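Mitwood Supper Club
Minutes of the members' meeting, 2/27/24
Place: upstairs room at Flotgate
Chair: Yaa Agbenyega
Minutes: Kidus Mekonnen

1. Previous minutes
The minutes of the last meeting were read and accepted. One correction: the dessert at the winter supper was semolina cake, and I had written almond cake. I am sorry for this mistake.

2. Report on the dinner at Sultaneo
We were 27 persons at the table. Most members were very satisfied with the food. The lamb with quince received the most praise, and also the flat bread, which came to the table three times without extra charge. The lentil soup was considered too salty by several members. Two members received their main course long after the others and ate alone. Yaa has spoken with the manager about it, and he offered tea and sweets for the whole group at our next visit. It was agreed to accept the offer, but not before summer.

3. Money
The balance of the club is $293 after the deposit for Sultaneo was closed. The price per person stays at $40 for the next dinner, drinks not included. A proposal to include one drink was discussed and not accepted, as some members do not drink and would pay for the others.

4. Next dinner
Two places were proposed for March: Rahman and the new noodle counter beside the station. Rahman can give us the back room and a fixed menu of four dishes, with fish or eggplant as the main one. The noodle counter does not take bookings for groups. The members voted for Rahman. Kidus will call to confirm the room and ask if the goat curry can be made less hot for those who wish it. Members with allergies should write to him before he sends the final list.

5. Written reviews
Yaa reminded the members that the reviews for our page should not be longer than 1,000 words. The last one was much longer and had to be cut, and the author was not happy. It was agreed that the author will see the shortened text before it is published. Reviews should mention the prices and if there are stairs at the entrance.

6. Other matters
It was asked if guests may come without a member. The answer is no, as before.
A member would like to have a lunch also, for those who cannot come in the evening. Yaa will ask at Flotgate about their lunch menu and report at the next meeting.

The meeting was closed after item 6. Corrections to these minutes can be sent to Kidus Mekonnen.
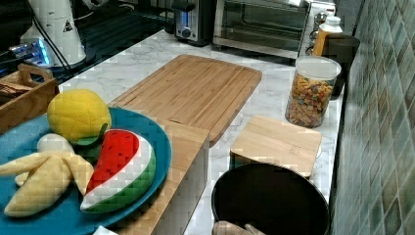
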